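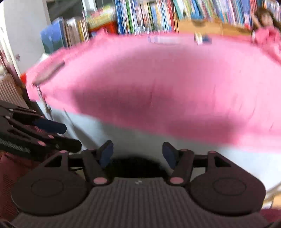

Fig. 4.1. Table recouverte d'une nappe rose vif.

Chapitre 4
Remercier, puis écrire encore : la vie d'un donateur après son premier don

Il y a dans la plupart des associations une petite scène que vous reconnaîtrez sans doute, si vous avez déjà passé un mois de décembre dans leurs bureaux. Les enveloppes arrivent, les virements tombent, quelqu'un annonce à voix haute un montant qui fait plaisir, on ouvre une boîte de chocolats, et puis l'on retourne à son écran parce que la campagne n'est pas finie et qu'il faut encore relancer les entreprises. Le reçu fiscal partira plus tard, avec tous les autres, accompagné d'une lettre que l'on a reprise de l'année précédente en changeant le millésime (et parfois, hélas, en oubliant de le changer). Pendant ce temps, la personne qui a donné pour la première fois de sa vie à votre cause attend. Elle n'attend pas grand-chose, remarquez, et elle ne vous en parlera jamais. Mais elle attend quand même un peu, et c'est de cette attente que nous allons parler dans ce chapitre.

Les chapitres précédents vous ont appris à trouver des donateurs. Vous savez désormais rédiger un appel, choisir un fichier, calculer ce que coûte un nouveau contact et expliquer ce coût à un conseil d'administration qui le trouve toujours trop élevé. Tout cela est utile, et je ne voudrais surtout pas que vous l'oubliiez en tournant la page ! Seulement, un premier don rembourse rarement l'effort qu'il a demandé. Il faut le deuxième, souvent le troisième, pour que la relation devienne solide pour l'association comme pour le donateur, qui commence alors à dire « mon association » quand il parle de vous à table.

Prenons un cas, que nous garderons sous les yeux jusqu'aux exercices. L'association Bremora gère une bibliothèque itinérante et des ateliers de lecture dans plusieurs vallées où les librairies ont fermé. Quand Chunhua Yao y est arrivée comme responsable des dons, elle a commencé par une chose toute simple, que je vous recommande de faire un jour de pluie avec une grande tasse de thé : elle a relu tout ce qu'un nouveau donateur recevait de la maison au cours de sa première année. La pile n'était pas bien haute. Il y avait un reçu, une invitation à l'assemblée générale rédigée dans la langue des statuts, et un nouvel appel, qui commençait par « Cher ami » et ne faisait aucune allusion au don déjà reçu. Entre le reçu et l'appel, rien du tout. Elle a ensuite pris le téléphone et appelé 60 personnes qui avaient donné une fois puis s'étaient tues. Beaucoup n'étaient fâchées de rien. Elles avaient oublié, ou bien elles croyaient que leur chèque avait été trop modeste pour que l'on souhaite les revoir, et plusieurs ont demandé, avec une vraie curiosité, si le bibliobus roulait toujours.

Ce mot de « modeste » mérite que l'on s'y arrête, car il explique bien des silences. Nous avons tous tendance à soigner les gros donateurs, à leur réserver la lettre manuscrite et la visite, et à confier les autres au logiciel. À Bremora, le logiciel s'appelait Zurau et il faisait très correctement ce qu'on lui demandait. Or on ne lui demandait qu'un reçu. Chunhua Yao y a ajouté un calendrier de quatre messages répartis sur l'année, dont un seul sollicite un don, et elle a fixé une règle qui a fait un peu grogner ses collègues au début : tout premier don, quel qu'en soit le montant, reçoit une réponse personnelle en deux jours ouvrés. Nous examinerons ces messages un par un, y compris celui qui n'a pas marché, une enquête de satisfaction beaucoup trop longue dont elle parle encore en riant.

Il faudra aussi parler de ce que l'on raconte. Un donateur qui a payé des livres a envie d'entendre parler de lecteurs, et la tentation est grande de lui envoyer à la place le rapport d'activité, qui est prêt, relu, validé, et que personne dans l'équipe n'a le courage de réécrire. Nous comparerons deux lettres de nouvelles, celle de Bremora et celle de la fondation Bangash, qui soutient des apprentis dans les métiers du bois. Elles sont fort différentes de ton, l'une bavarde, l'autre presque sèche, et je serai curieux de savoir laquelle vous préférez avant d'avoir lu les commentaires.

La dernière partie du chapitre est plus technique, mais ne la sautez pas. Vous y apprendrez à calculer un taux de fidélisation, à distinguer les donateurs de première année de ceux qui sont là depuis longtemps (les mélanger donne des chiffres flatteurs et parfaitement inutiles), et à proposer le prélèvement mensuel au bon moment. Le tableau de suivi fourni en annexe vient du réseau Batach, qui l'utilise dans ses formations ; vous pouvez le recopier et le simplifier à votre guise.

Avant de commencer

Relisez vos notes du chapitre 3 sur le coût d'acquisition, dont nous aurons besoin dès la première section. Si vous travaillez déjà dans une association, retrouvez la dernière lettre de remerciement qu'elle a envoyée et gardez-la à portée de main. Si ce n'est pas le cas, demandez à un parent ou à un voisin de vous prêter un courrier reçu après un don ; les gens en conservent plus souvent qu'on ne le pense, au fond d'un tiroir, avec les papiers des impôts.

Mots à connaître : fidélisation, attrition, don régulier, parcours d'accueil, donateur inactif, réactivation.

4.1 Les premiers jours

Commençons par le remerciement lui-même, et par la question que les étudiants me posent chaque année : faut-il y glisser une nouvelle demande ? Ma réponse est non, et les pages qui suivent vous diront pourquoi j'y tiens autant.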